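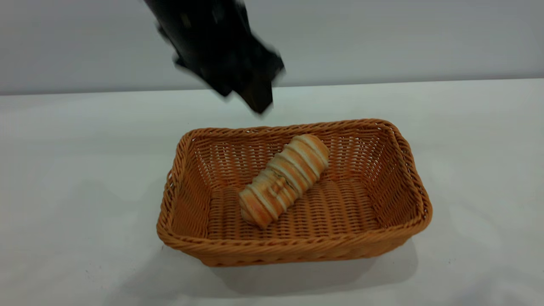

Flesari sheets, worth it?

snambiar46
Looking at the Flesari cotton set, queen size. Does it pill? My last set lasted 2 years.

ltessier
Had mine since December. No pilling yet. I wash cold and line dry.

Hemstitch
Mine pilled by the third wash. I went back to Brinitus.

ltessier
Did you use the dryer?

Hemstitch
Yes, on low. Sheets should survive a dryer.

snambiar46
Agreed, I don't have a line. How is Brinitus on a deep mattress?

Hemstitch
Tight at the corners but it stays put. Size up if you use a topper.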